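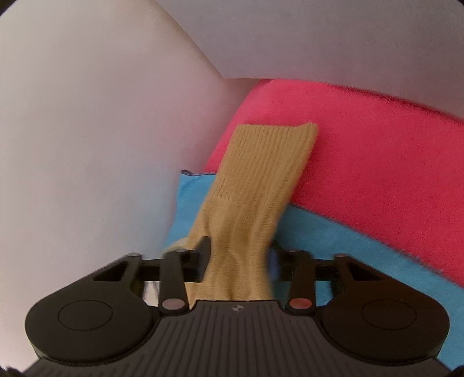

1. Sorting before folding

Drorkesholm Evening Courses
Household Textiles, Unit 4: Knits and Terry
Handout, revised 2022-12-07

Knit and terry items are separated before any folding begins. The two constructions behave differently under load. Terry is a woven ground with loops standing out of it. It holds its outline when stacked and tolerates weight. A knit is made of loops throughout, with no fixed ground, and it takes the shape of whatever it rests on or hangs from.

Socks are pulled from the towel pile first. A ribbed cuff catches on towel loops, and a sock that goes into the stack with a towel is usually found again at the next wash. Lift the sock by the foot or by the whole cuff. A single rib should not carry the weight of the item.

Mixed colors may share a pile once dry. A saturated red towel is kept apart from pale knits until it has been through several washes.

2. Work surface

A made bed is acceptable and is the surface most participants will use at home. Requirements:

- area large enough for the body and both sleeves
- cover pulled tight, no ridges under the garment
- nothing rough or snagging within reach of the sleeves

A patterned cover gives a useful reference. Align the hem or one long fold with a printed motif and check it again after each fold.

3. Weight and support

The practice sweater in the Podomow kit weighs 343 g dry. The same sweater lifted from the rinse without pressing weighed 1,465 g in the July session. All of that weight hangs on the shoulder seams if the garment is picked up by the neck. Wet knits are therefore lifted from beneath with both forearms, pressed in a towel, and dried flat.

Cable knit is heavier than plain knit in the same yarn. Each crossing places one group of stitches over another, and the fabric is thicker and less elastic at that point. Folds should fall in the channels between cables where the layout allows it.

4. Folding to a long bundle

a) Lay the sweater face down and smooth it from the center outward.
b) Bring one side in to the middle of the back, along a channel.
c) Lay the sleeve down the length of the body. Do not cross it over the other sleeve.
d) Repeat on the second side.
e) Fold in half lengthwise only if the shelf is narrow.
f) Turn the neck ribbing outward so that the label can be read on the shelf.

The finished bundle has a soft, rounded end. Pressing it sharp crushes the cables and leaves a line.

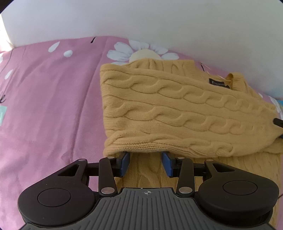 One participant objected that a long bundle wastes shelf depth and that rolling would be quicker. Rolling is permitted for travel. On the shelf a rolled cable knit opens by itself within a few days, and the outer layer is stretched over the inner ones.

5. Sleeves and cuffs

The cuff is the part of the sleeve most often deformed in handling. Its ribbing is finer than the cables and recovers well from short stretching, poorly from repeated pulling at the edge.

- Move a sleeve with one hand at the cuff and one at the elbow.
- Grasp the cuff through both layers.
- If the cuff ends up in the middle of the body, leave it there until the hem is straight, then reposition it.
- Remove loose fibers and plant matter before closing the fold.
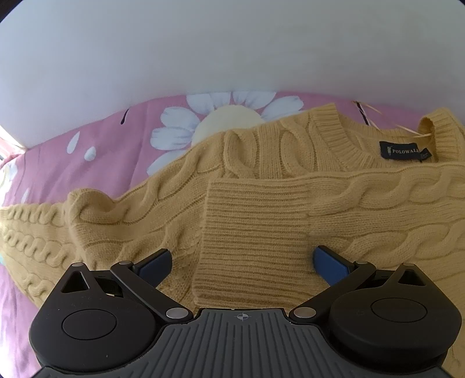
Is it necessary to unfold the whole sweater if only one sleeve is out of place? a participant asked in July. It is. Tugging the sleeve from inside a closed fold distorts the armhole, and the second fold is then made over a crooked base.

6. Storage

Maximum three heavy knits per stack. Terry may be stacked higher. Shelf load in the Bornine practice cabinet is marked per shelf and applies to dry items.

For Unit 5: bring one knit of your own, washed and fully dry, and a scale that reads to at least 500 g.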